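Keeping the table cell in order: an interview with Ffion Parry

Lultstead Institute, Technical Services Bulletin
September 7, 2021

The table cell in the Salian Laboratory has been in regular use by the handling group for two terms. Responsibility for its setting up, inspection and repair rests with Ffion Parry, Senior Technician. The Bulletin spoke to her in the laboratory about how the cell is maintained and what she asks of the staff and students who use it.

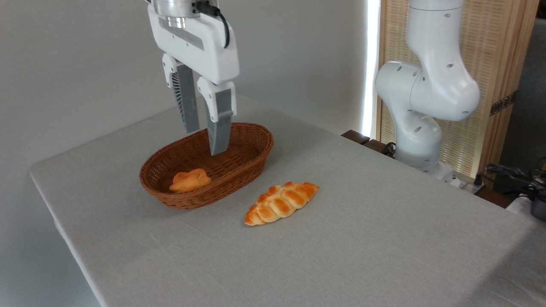
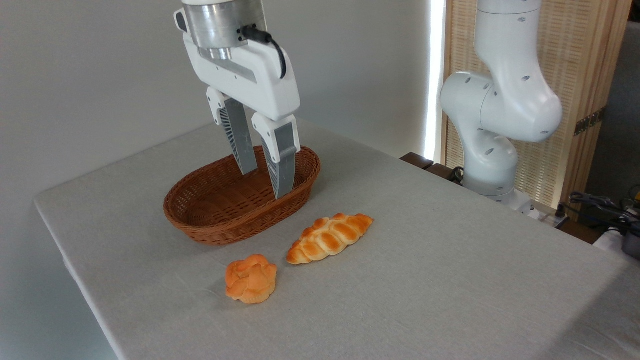
The table cell with the basket and bread set out. The small roll is in the basket in the first photograph and on the cloth in the second.

Setting up

Ms Parry begins each session at the base of the arms. The mounting bolts are tightened to the figure on the installation sheet and marked with a line of paint across the head and the plate. A line that no longer meets is reported before power is applied.

"I look at the paint marks first and the screen second," she said. "If a base has moved by even a small amount, every position we have taught is wrong by a larger amount at the far end of the arm. I would prefer to find that out with a torch."

The arms are then brought to their rest positions at reduced speed. Only after both have reached rest and been checked against the reference card is the gripper opened and closed through its full travel. The user is asked to listen as well as to look. A healthy gripper, in Ms Parry's words, makes "one even sound from start to finish", and any hesitation is written down, even where it does not come back on the second attempt.

The cloth goes on next. It is pale grey and covers the top of the table, and it has been the cause of more correspondence than any other part of the cell. Small creases are tolerated. A fold that lifts an object or tilts it must be smoothed out by hand, with the arms stopped. Ms Parry asked for the cloth to be fastened on the underside of the table after an early session in which a finger caught it and drew it several centimetres across the top.

"People treat the cloth as decoration," she said. "It is part of the working surface. When it is changed, the height of the surface has to be measured again, and that measurement goes in the book with a name beside it."

The height is taken at the four corners and at the centre. The lowest permitted finger position is then set from the highest of these readings.

The fingers and the gripper body

Much of the conversation concerned the fingers. Those in use have ribbed sides, and the ribs are where wear shows. At the end of every session the user wipes both fingers with a damp cloth and inspects the ribs under the bench lamp, looking for whitening, small splits at the root of a rib and any piece that has taken a permanent bend. Solvents are not to be used. A finger with a split is changed the same day.

Fingers are always changed as a pair. This was not the original practice. Harish Rodrigues, who wrote the first version of the cell's procedures, had allowed a single finger to be replaced in order to save stock, and he agreed to the change after comparing the grip of a worn finger and a new one on the same object.

"Harish was quite right about the cost," Ms Parry said. "We do use more fingers this way. The trouble with a mixed pair is that the object turns slightly as it is gripped, and then somebody spends an afternoon adjusting software that has nothing wrong with it."

After a change of fingers the gripper is run through 166 open and close movements with nothing between the fingers. The screws are then checked once more. Asked how the figure had been reached, Ms Parry explained that an earlier pair had worked loose at that point in a bench trial, and that the number had been kept.

The cable at the wrist receives its own line on the inspection sheet. It leaves the side near the top of the gripper and must be given enough slack to follow the wrist without pulling on the connector. Too generous a loop is also a fault. Ms Parry sets the loop with the wrist turned to each end of its permitted range, and then returns it to the middle to see how it hangs.

The September repair

The most recent repair was carried out at the beginning of this month. Users had reported that the gripper stopped responding for a moment during long downward movements into the basket and then recovered without any action on their part. The fault could not be produced on request, and the first two visits to the cell found nothing.

Aravind Rao, of the handling group, went back through the log and found 169 entries mentioning a stop of some kind. Once the ordinary stops had been set aside, including those made by the user's own hand, 16 remained. In every one of these the wrist had been turned well to one side while the arm was low.

"Aravind brought me the list and I knew where to look," Ms Parry said. "We had been testing the arm in the positions that were comfortable for us to stand beside. The fault lived somewhere else."

A conductor had begun to fail just behind the connector. The cable was replaced with one supplied by Hatelero, and the arm was then driven slowly through each of the positions on the list, with Mr Rao watching the readings and Ms Parry holding the stop control. No interruption was recorded. The old cable has been labelled and kept in the fault drawer, with a note of the position in which it failed.

The inspection sheet has been amended as a result. The wrist is now turned fully in both directions with the arm low, and the user signs separately for each direction.

The basket and its contents

The objects on the table are treated as part of the cell and are listed in the same register as the spare parts. At present these are an oval woven basket, a braided loaf and a smaller roll. The handling group uses them for work on placing items into a container and taking them out again.

The basket is inspected for loose strands at the rim, where a finger is most likely to touch on its way in. A strand that stands up is trimmed. The outline of the base is noted on a paper template, which is laid on the cloth to set the starting position and removed before the arms are enabled. Users are asked to record which way the basket is facing, a detail that was often left out of earlier notes.

Ms Parry was firm on the matter of reaching into the basket by hand. The gripper must first be raised to at least 700 millimetres above the table and the stop control pressed. "It takes a few seconds," she said. "I have heard every reason for leaving it out, and I have not yet accepted one."

Spares and access

Two pairs of fingers, one wrist cable and a set of mounting bolts are held in the Tromau store on the ground floor. Requests should be made to Jagadeesh Panicker, who also keeps the key to the tool cabinet. Items taken outside normal hours must be entered in the store book on the following morning.

New users are required to complete one full setting up and one full closing down in Ms Parry's presence before they may book the cell alone. Bookings are made through the laboratory office. The next planned work is a replacement of the cloth, after which the surface heights will be taken again and the lowest permitted finger position reissued to all users in writing.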